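Colm Ó Gríofa
5 June 2023

1/ Thread on holding temperatures for buffet food, written from the point of view of someone who services the equipment. I look after hot wells and chafing dishes for a catering supplier. Most of the complaints I get about "broken" units concern units that work as designed.

2/ Start with what a hot holding unit is for. It keeps hot food hot. It does not heat cold food in any useful time. The element in a typical countertop well is sized to replace the heat lost through the walls and lid, plus a small margin. Load it with cold beans and it will sit in the danger range for hours.

3/ The number to know in the US is 135 F. Under the FDA Food Code, hot food is held at or above that. Cold food is held at or below 41 F. Some local codes are stricter, so read yours.

4/ Reheating is a separate step with a separate number. Leftovers cooked on site and cooled go back up to 165 F within two hours, on the stove or in the oven, and only then into the well.

5/ The dial is not a thermometer. On the older Kerix wells the dial runs 1 to 10 and sets how much of the time the element is on. Setting 6 in a warm kitchen and setting 6 beside an open door in November give you two different water temperatures.

6/ On the Nemik units the dial is marked in degrees, but the sensor is bonded to the underside of the tank. It reads the tank. The food in the pan above can be well under that, and the top inch of the food lower again.

7/ So, probe the food. Tip in the middle of the pan, away from the walls. Stir first, then take the reading. For small solid items, put the tip into the center of the thickest one and wait until the number stops moving.

8/ My own test from last month, one Nemik well, full-depth pan of gravy, unit set to 175. Lid on: held at 158 for the whole service. Lid off: down to 131 at the surface by the end. Same dial setting in both runs.

9/ Lids do more than any other part of the system. Evaporation carries off a lot of heat, and an open pan of anything wet is cooling from the top the whole time it is out. A hinged lid gets closed more often than a loose one - there is no need to find somewhere to put it.

10/ Water level. Wet wells want hot water, filled to the line, topped up with hot water. I still find wells filled from the cold tap at the start of service. That costs you 40 minutes on a 2-gallon well before the pan gets any help from it.

11/ Scale. If the bottom of the tank is white and rough, the element is heating the scale first. Descale on a schedule. For hard water I put it at every 17 days of use. Rinse until there is no smell left, then dry the tank before you store it.

12/ Gaps between pans. Two half pans without the divider bar leave a slot, and steam goes straight up through it. The bar for the Busar frame is a plain strip of steel and is the part most often missing when I visit. Order two.

13/ Cocktail sausages, meatballs and other small pieces are the hard case. High surface area, very little mass, air all the way round them. They cool faster than anything else on the table. Put out small batches and swap the whole batch. Do not tip fresh ones on top of old ones, or you lose track of which piece has been out how long.

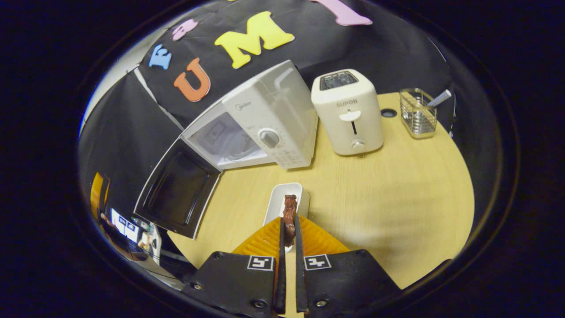

14/ TIME AS A CONTROL

You can serve food without temperature control if you use time in its place. For hot food the usual limit is four hours from the moment it leaves 135 F or above. After that it is thrown out, however it looks.

15/ This only works on paper. You need a written procedure, and each batch has to be marked with its discard time. "We put it out when people arrived" is not a record. A strip of tape and a marker on the underside of the tray is enough for most inspectors I have dealt with.

16/ No going back. Once a batch is on the clock it stays on the clock. You can't return it to the well and start holding it by temperature again.

17/ CALIBRATION

Ice water, crushed ice packed to the top of the cup, stir, wait, probe in the center and off the bottom. It should read 32 F. If it is more than 2 degrees out, adjust it or replace it. Boiling water works too, but you have to correct for altitude.

18/ Parts. Ó Dálaigh carries thermostats for both Kerix generations. Check the stem length before ordering - the long stem fouls the drain fitting on the shallow tank, and you will only find out with the cover off.

19/ Replies are open. If you are asking about a specific unit, send the plate details, the dial setting and a probe reading from the food.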